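4.2 The lunch-packing task

The second half of the course was given over to a single task that every team had to attempt. The arm had to take a wrapped sandwich from the table, place it in a shallow basket, and let go without crushing it. We chose food because the students had spent the first weeks on foam blocks, and blocks had stopped telling us much. A block looks the same from most sides and can be squeezed quite hard. A sandwich wedge has a thick end and a thin end, gives under pressure, and comes in film that shines under the ceiling lights.

There were five teams. Each drove the arm by hand to record its own demonstrations, then trained a policy on them with the Surex toolkit, which the students already knew from the Oleck exercises. Teams shared one arm and booked it in blocks, with Tuesday afternoon kept free for repairs. Together they recorded 136 demonstrations. Carmela Pace and one student from each team went through the recordings and marked those to be used for training. A recording was dropped if the wrist view was lost for more than a moment, if the sandwich was let go above the rim, or if the operator stopped midway to ask a question. This left 81.

The marking took longer than the recording. Teams disagreed most over placements where the wedge ended up leaning on the side wall of the basket. Three teams counted these as good and two did not, and we let each team keep its own rule as long as it was written down before training started. Looking back, we would now set one rule for everyone, as the scores in Section 5 are harder to compare than they should be.

Most of what the students wrote in their logs concerned the wrist camera. From that height the basket fills nearly the whole view, and there is little of the table left to judge position by. The weave was a worry too – one team wrote that its detector "kept finding edges everywhere" and switched to a plain tray for a week before going back. Others found the fillings useful. With the cut side up, the colored bands run the length of the wedge and give its direction fairly well, although highlights on the film could break them up. Figure 2 gives the wrist view with a wedge in the basket and the fingers on either side of its wide end.

Noemi Parisi's team used the bands directly and fitted a line to them before each grasp. The Drirkitow team relied on the outline of the bread alone. Both approaches were within what the course had taught by that point, and neither was suggested by the instructors.

Figure 2. Wrist camera view in the lunch-packing task: a film-wrapped sandwich wedge in the woven basket, cut side up, between the gripper fingers.
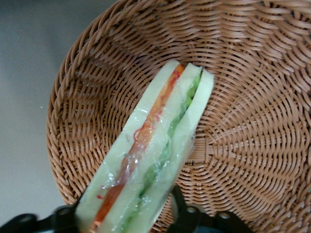
4.3 Student logs

Each team kept a written log, which was collected at the end of the course and read by both instructors.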